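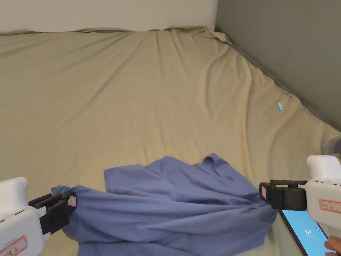 28th March. Art room, notes after the clay session with years 5 and 6

Second try with the relief tiles. Last time the clay was too thick and four tiles broke in the kiln, so today I rolled it myself before the children came in. I used the two wooden strips as a guide and everything came out even. It took me the whole lunch break, but I would do it again.

We had 27 tiles at the end, one for each child. The subject was "a door in an old town". Most of them looked at the printed sheets from the Trircombe visit, and a few made a door from their own head. Kalliopi Stan helped at the back table and showed how to score both sides before joining the small pieces. I must remember to demonstrate this at the beginning, to everybody, and not only when a handle falls off.

The slip was too watery. I mixed it from the dry Priltley clay and did not wait for the water to go in. Next time prepare it the day before, with a lid.

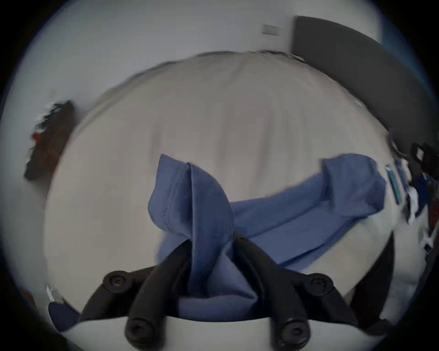
How long should the tiles dry before the first firing?
Leave them for 6 days on the open rack, turned over once in the middle, and longer if the backs still feel cold to the hand.

The kiln is booked for the bisque firing at 1000 degrees, slow in the first part. The Harb cones are finished except for a broken box, so I have written them on the order list. Please do not take the last ones for tests — we need them for this load.

Names: I scratched the initials on the back with a nail. On the first batch we used paper labels and of course they burned, and then there was a long discussion about which tile was whose.
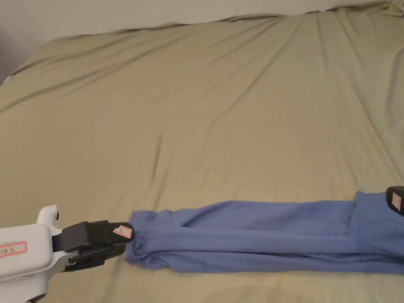

The glaze is the part I am still not sure of. The Somov blue was very nice on the test piece but it ran down and filled the thin lines. Kalliopi thinks one coat, wiped back with a sponge, will be enough to keep the drawing visible. I will try her way on three spare pieces before the children touch a brush.

Display is in June, in the corridor by the library. The board can carry all the tiles if we screw it into the wall. Ask about the drill.

To do:
wash the canvas cloths (not in the sink!)
find the missing loop tool
turn the tiles
order cones and one more bag of clay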